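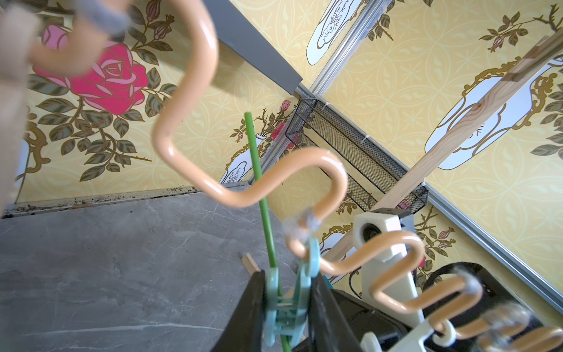

Small Jobs, Spring List

Posted 18 Apr 2019 by Birutė Baranauskienė

Most of these came out of the notebook I keep in the kitchen drawer. A few are from readers. Clumthorpe has had a damp March, so there is more on walls and paper than usual.

Getting tape residue off coated metal

Warm the tape with a hair dryer on low for a minute, then pull it back on itself slowly. If glue stays behind, rub on a little cooking oil with a soft cloth and leave it for ten minutes. Wipe, then wash with dish soap and warm water. Don't use a scouring pad or acetone on anything with a painted or colored finish. Old clear tape that has gone brittle comes off in flakes, and a plastic card works better than a fingernail.

Buying wallpaper for a small space

Measure the height of each wall in two places and write down the larger number. Add four inches to every strip for trimming. With a big pattern you also lose paper to matching. The repeat is printed on the label, and on some rolls it is over 20 inches. Closets, powder rooms and the backs of bookcases are good places for a bold pattern because they take so little paper.

Check that every roll has the same batch number before you leave the store. I once hung three walls of a hallway and found the fourth was a shade greener. Keep the labels in an envelope with the leftover paper.

Hanging a large pattern

Start with the wall you see first when you walk in, and center a motif on it. Work outward from there and let the mismatch land in the corner behind the door. Never wrap a full strip around an inside corner. Cut it so half an inch turns the corner, then start the next wall with a fresh strip hung to a plumb line.

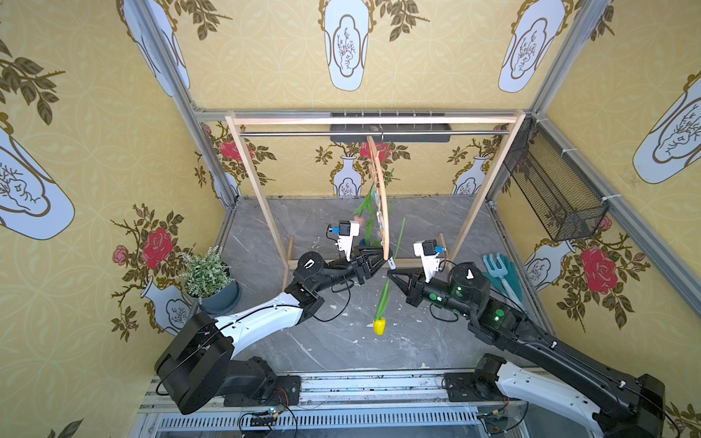
Mustard paper with vases and red roses, used on the side and back walls.

Change your blade often. I snap off a new edge every second strip. A dull blade drags wet paper and leaves a ragged edge that no amount of smoothing will hide.

Wipe paste off the front of the paper right away with a damp sponge, and rinse the sponge in clean water each time. Dried paste shows as a shiny patch when the light is on it.

Cleaning papered walls

Dust from the top down with a dry microfiber cloth over a broom head. For a greasy mark on plain paper, press a piece of white bread against it and lift. On vinyl paper you can use a damp cloth and a drop of dish soap. Test behind a piece of furniture first.

A seam that has lifted can be stuck back with a little seam adhesive on an artist's brush. Press it down, wipe off the extra, and roll it lightly. Don't press hard or you will squeeze all the glue out.

From readers

Pramila Chaudhary writes that she lines her dresser drawers with leftover wallpaper, cut to fit and held down with a dab of paste at each corner – "not double-sided tape, it tears the paper when you change it." She has 12 drawers done and plans to do the pantry shelves next.

Another reader asked how long mixed paste keeps. Mine lasts two days in a covered bucket. After that it goes thin and smells sour, and I throw it in the trash, not down the drain.

Odds and ends

Paint the wall close to the background color of the paper before you hang it. Any gap at a seam will hardly show.

Put a strip of masking tape on the lid of each paint can with the room and the date.

Turn the power off at the breaker before you take off switch plates. Paste is wet and so are your hands.

Next month: window screens and sticky drawers.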